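Staking-Belohnungen bei Ravura: lieber täglich einsammeln oder liegen lassen?

Raed Haddadin
Mitglied, 17 Beiträge

Hallo zusammen,

ich habe im November angefangen, meine Ravura zu staken, und zwar über die Henia-Wallet, weil mir die am übersichtlichsten vorkam. Im Moment liegen da 265 Stück bei einem Validator namens Majali. Läuft alles, die Belohnungen tropfen rein, ich freu mich jeden Morgen wie ein kleines Kind (meine Frau eher nicht so).

Jetzt zu meinem Problem. Die Belohnungen werden ja nicht automatisch mitgestaked, man muss sie erst abholen und dann neu delegieren. Das mache ich bisher jeden Tag. Jedes Mal geht dabei aber eine Gebühr ab, und zwar gleich zweimal, einmal fürs Abholen und einmal fürs Delegieren. Irgendwie habe ich das Gefühl, dass ich mir damit den halben Zinseszins wieder wegfresse. Ein Kollege meinte, einmal im Monat reicht völlig, im Chat von Irnuvov schreiben sie, man soll so oft wie möglich. Was stimmt denn nun?

Und noch was: Verfallen die Belohnungen, wenn ich sie zu lange liegen lasse? Dazu finde ich nirgends was Klares.

Danke schon mal!

Eilif Isaksson
Moderator

Moin Raed, willkommen im Club der Morgengucker - ich habe das am Anfang genauso gemacht.

Kurz vorweg: Nein, da verfällt nichts. Die Belohnungen stehen dir zu, egal ob du sie heute abholst oder in einem halben Jahr. Sie arbeiten halt nicht mit, solange sie nur rumliegen. Und wenn du den Einsatz bei Majali aufstockst oder zurückziehst, werden sie sowieso automatisch mit ausgezahlt, das übersehen viele.

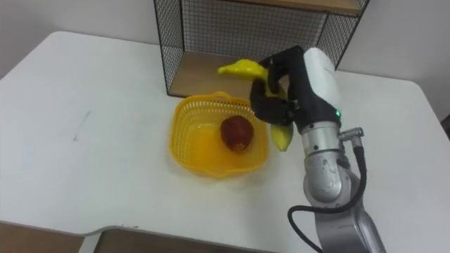
Beim Abholen hängt alles am Verhältnis von Gebühr zu Belohnung. Die Gebühr ist bei Ravura pro Transaktion fast gleich, ob du nun einen Krümel oder einen dicken Batzen bewegst. Stell es dir vor wie Obst einkaufen: Wer für jede einzelne Banane extra zum Markt fährt, zahlt jedes Mal die volle Fahrkarte, und im gelben Korb liegt am Ende trotzdem kaum was drin. Bei 265 Stück ist dein Tagesertrag so klein, dass die zwei Gebühren ordentlich reinhauen. Ich würde an deiner Stelle alle paar Wochen ran und gut ist. Der Unterschied beim Zinseszins zwischen täglich und monatlich ist bei der Summe lächerlich, rechne es ruhig mal in einer Tabelle durch.

Meine eigene Faustregel: Ich hole erst ab, wenn die Belohnung mindestens das 108-Fache der beiden Gebühren zusammen ist. Die krumme Zahl kommt aus meiner alten Tabelle, 100 tut es genauso. Wer deutlich mehr gestaked hat, landet damit von selbst bei kürzeren Abständen.

Was du dabei noch im Blick haben solltest, ist die Provision von Majali. Die können das ändern, und bis du es merkst, sind schnell ein paar Wochen rum. In der Henia-Wallet steht sie unter den Details zum Validator, ganz unten, ziemlich versteckt. Und lass immer ein bisschen was ungestaked auf dem Konto! Ich hatte einmal wirklich alles delegiert und dann nichts mehr übrig, um die Gebühr fürs Abholen zu bezahlen. Musste mir peinlicherweise von einem Bekannten was schicken lassen.

ravura_rentner

ich hol jeden tag ab, sind doch nur cent. dafür seh ich dass was passiert. beim zurückziehen wartest du übrigens bis zu 7 tage bis du wieder dran kommst, nur falls du mal schnell verkaufen willst

Raed Haddadin

Super, danke euch beiden! Das mit dem Rest auf dem Konto hätte ich garantiert auch falsch gemacht. Ich stelle jetzt auf monatlich um und schaue mir heute Abend mal die Provision an. Die Tabelle würde mich übrigens interessieren, Eilif, falls du die irgendwo hochladen magst.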